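From: Emlyn Sayce
To: prarnodau-sim list
Date: 28 February 2022
Subject: Re: texture randomization, does it buy us anything on the panel task

Answers inline, sorry for the speed, cluster slot opens in an hour.

> Before we put this in the Stulisport writeup I'd like to know
> two things. Did you randomize table and walls together or separately?
> And how many of the failures are just the arm losing track of the
> cube once the panel is in the way? I remember the September runs
> being mostly that.

Together. One draw per episode, table texture plus both walls, all from the Vuvevel set. Lighting left alone this time — too many knobs otherwise. I know you wanted them split. Queued, not run.

Totals so far: 1,656 episodes with textures randomized, 1,193 successes by the usual checker. Policy and demos are the same as the Chong baseline, only the rendering changed. I do NOT have a matched baseline number on the new checker yet so please dont quote a gain anywhere.

On the second question. Went through 17 failures by hand last night. In 9 of them the gripper is behind the panel from the front view when things go wrong. One start state so you can see what I mean: 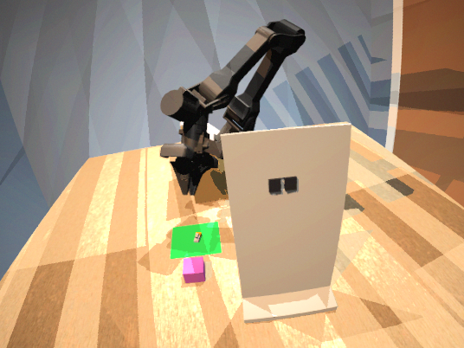 Front view, plank table with faceted blue wall. Fingers hidden behind the white panel.

Cube and green mat are both in the clear on this one, left of the panel. So it's the gripper we lose, more than the cube. Slightly different story from what we told in September. The handle faces the front of the table so that camera gets a good look at it, but the fingers have to come over or around before the front view is any use for them.

The other eight are a mixed bag. Couple of bad grasps on the cube, one where the checker looks plain wrong to me (sucess by eye, marked fail). Haven't sorted the rest.

What I'd try next, in order:

split table and walls like you asked
same seeds, second camera up high, no other change
panel moved sideways a bit at reset, see if the failures follow it

Also the tiny block on the mat. At training resolution it's a handful of pixels and some plank textures are orangey enough that I wonder what the encoder is doing with it. No numbers, just a worry. Could bump the crop size but then the old checkpoints are useless.

If anyone has the matched baseline half done already shout before tonight, otherwise I start it from scratch. Seeds file is in the usual folder, ignore the one ending in _old.

Emlyn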